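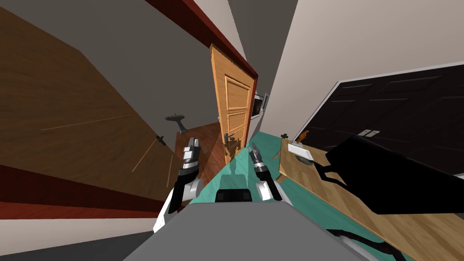

4.2 Comparison of the two arm controllers

The controller comparison was run entirely in simulation, using the same two-arm robot and the same pair of parallel grippers for both conditions. The only thing that changed between runs was the software that turned a target gripper pose into joint commands. The first controller, Warus, solves for the joint angles of each arm separately and then checks the result for collisions. The second, Codura, solves for both arms together and treats the body of the robot as a fixed obstacle from the start. Every trial began from the ready pose in Figure 4, with both grippers open, the fingers pointing up, and nothing held in either hand. From this pose the cabinet panel on the left leaves the left arm less free space than the right arm has over the green floor, and we used this difference on purpose.

Figure 4. Ready pose at the start of a trial, rendered in the Panganiban apartment set.

Each controller was given the same list of 113 target poses. The list was drawn once, by sampling points in front of the robot and dropping those that fell inside furniture, and it was then kept fixed for the rest of the study. Of these poses, 34 required the left gripper to come within a hand's width of a cabinet or wall surface. We refer to them below as the tight set. The remaining 79 are the open set. Each pose was attempted several times with small changes to the starting joint angles, which gave 2125 valid trials after runs with physics errors were removed. A trial counted as a success if the gripper reached the target position and orientation within tolerance and no part of either arm touched anything on the way.

On the open set we found no difference worth reporting. Both controllers reached nearly all targets, and the paths they took looked much alike when plotted on top of each other. Warus was faster to return a first solution. This is expected from its design, as it works with half the number of joints at a time.

The tight set separated them. Warus failed on 26 of the 34 poses at least once, while Codura failed on nine. Most of the Warus failures had the same form: the solver picked an elbow position for the left arm that was fine on its own, the collision check rejected it, and the second attempt landed close to the first. Adding more attempts helped a little but used up the time advantage. The Codura failures were more mixed. Four were timeouts, and the other five were light contacts between the wrist and a handle or door edge late in the motion.

We also looked at whether the camera view played a part. Target poses were passed to the controllers directly, so the camera could not have changed the outcome of a trial, but it did affect how easily we could label contacts afterward. The steep tilt of the onboard view made it hard to judge the gap between a finger and a flat panel. Contact labels were therefore taken from the physics log, and the rendered views were used only to sort failures by type. Kadri Rimkutė sorted all failures twice, with the controller names hidden, and the two passes disagreed on seven trials. Those seven are listed as "other" in the appendix.

Two limits should be kept in mind. The Priltura gripper model used here has rigid fingers, so contacts that a softer finger pad might absorb are counted as failures for both controllers. In addition, the furniture did not move during a trial – a cabinet door that swings when bumped would likely change the result for the tight set. Section 4.3 repeats the tight set with the doors free to move and with the joint speed limit cut in half.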